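I love a good batch cooking day, and so does my sister-in-law Maya Awwad, who sells her pickles at the Karnton market every May and puts up 49 jars in one go! These are the tricks we swear by for cooking big in a small home kitchen.

Salt your vegetables the night before. For 600 grams of sliced cucumber I use 15 grams of salt, then a good squeeze in a clean towel in the morning. They stay so crunchy – you'll never go back.

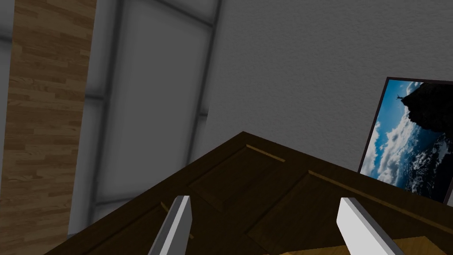 Dark brown wood with a subtle grain.

Toast whole spices in a dry pan and pull them off the second you smell them. Ya-wen Tang taught me to tip them straight onto a cold plate, and my cumin hasn't burned once this year (it used to burn every single time).

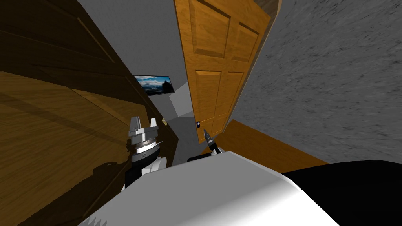
A paneled door in deep brown, with a small brass-colored latch.

Freeze leftover stock in muffin tins! Pop the pucks into a bag once they're solid and drop one into rice, gravy or a pan of greens. Two will loosen a thick lentil soup nicely.

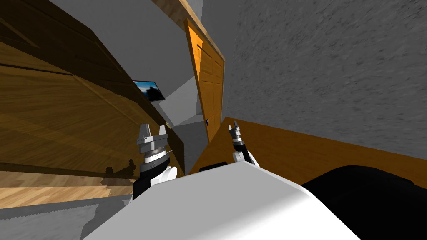 Indoors, two arms reaching forward.

Label everything with the dish and the month – masking tape sticks best if you put it on before the tub goes in the freezer. And taste your chili again after thawing, as it nearly always wants a squeeze of lime.

Recent tips
Karim Nseir's no-stick flatbread
Getting garlic smell off your hands
Ekaette Wike on cooking for a crowd
Five ways with stale bread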